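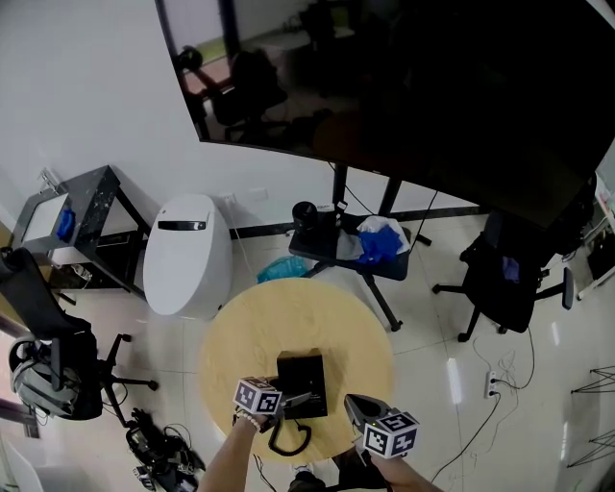
TV on a stand keeps leaning forward, rental, can't drill

Prurer
Posted in Home & Living, November

Moved into a unit in Conduvthorpe and the lounge floor slopes towards the window. Telly is a big flat screen on a black metal stand, legs sit straight on the floor. Leans forward a touch and it's getting worse I reckon. Agent says no holes in the walls, not even for a strap. Have folded cardboard under the front feet but it squashes flat in a week. Also where do I hide the cable without drilling?? Got a 4 year old nephew visiting soon so bit worried.

Isov61
Ditch the cardboard. Hardware shop sells hard plastic shims, few bucks a pack. Slide them under the front feet till a spirit level on top of the stand reads flat, then snap off the extra. Do up the bolts again too, mine had all worked loose after 9 months. For the cable, stick-on trunking from the same aisle, comes off with a hairdryer. Mostly. Took a bit of paint with it at my last place.

And ask the agent again in writting about the strap. Some states they can't knock back a safety anchor for kids. Look up the tenancy rules for yours.

khamphan1457
just put it on the floor mate, cant fall off the floor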